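How Does a Dustpan Pick Things Up?

Crumbs on the table! Bits of sponge, little lumps of something, who knows what else. You could pick them up one at a time with your fingers, but there's a much quicker way, and people have been using it for a very long time: a pan and something to push with.

A dustpan is really a ramp. Look at the front of yours at home (go on, fetch it!). The edge is wide and flat, and it gets very thin right where it meets the floor. That thin edge is the clever part. If it were as thick as your thumb, the crumbs would bump into it and stop. Because it's thin, they slide up and over, and then the sides keep them from rolling out again.

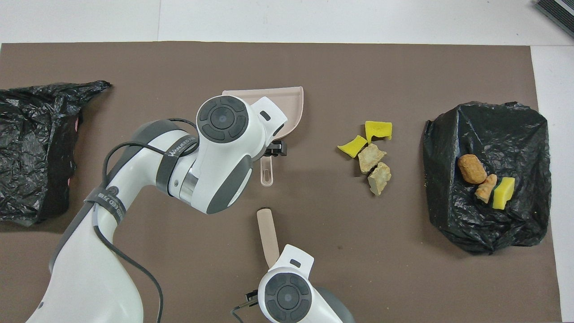 Gwion Powell wrote in to ask why big lumps are easy to sweep up but the very last line of dust never wants to go in. Great question, Gwion! Dust is so tiny that it slips into the small gap under the edge. Try this: pull the pan back a little, turn it, and sweep again from a new side. Do that two or three times and the line nearly disappears.

Light things and heavy things act differently too. A piece of sponge weighs almost nothing, so a hard push can send it bouncing right over the pan. Go gently! A small stone needs a firmer shove to climb the ramp, and it makes a lovely clatter when it gets there.

Now for the garbage bag. Open it as wide as you can before you start, so you aren't fighting with it while you hold a full pan. Put the pan well inside the bag, tip it slowly, and give it a tap.

Want to test your skills? Cut up an old sponge, find 6 pebbles, and scatter them all on a mat. How many sweeps does it take you to get everything into the pan?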